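12th May – Floludix cell, fixed camera station

Gripper maintenance carried out by Marianna Kurek. The finger pads were replaced with the Iletti type after 4000 cycles on the previous pair. Both mounting screws were retightened and the jaw opening was set again in the controller. The old pads have been bagged and labeled for Benmoussa.

The mat is to remain flat and square to the front edge of the desk. The cube is to be placed near the back of the mat for all reach checks. 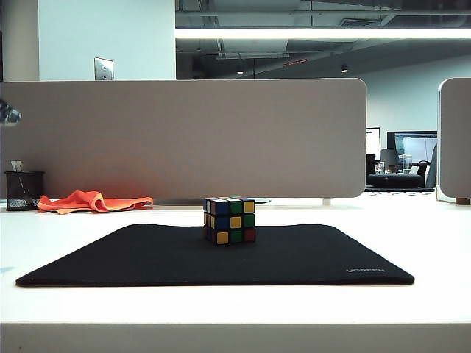 Approach speed is limited to 40 percent until the new pads have been run in. The limit may be lifted after 600 cycles, provided that the jaw opening is measured again first. Cable clamp at the wrist inspected – slight wear on the sleeve, no change since the February entry. A replacement sleeve has been requested from Grikar.

Open item: the home position offset is still stored under the old tool name. To be corrected before the next backup of the controller.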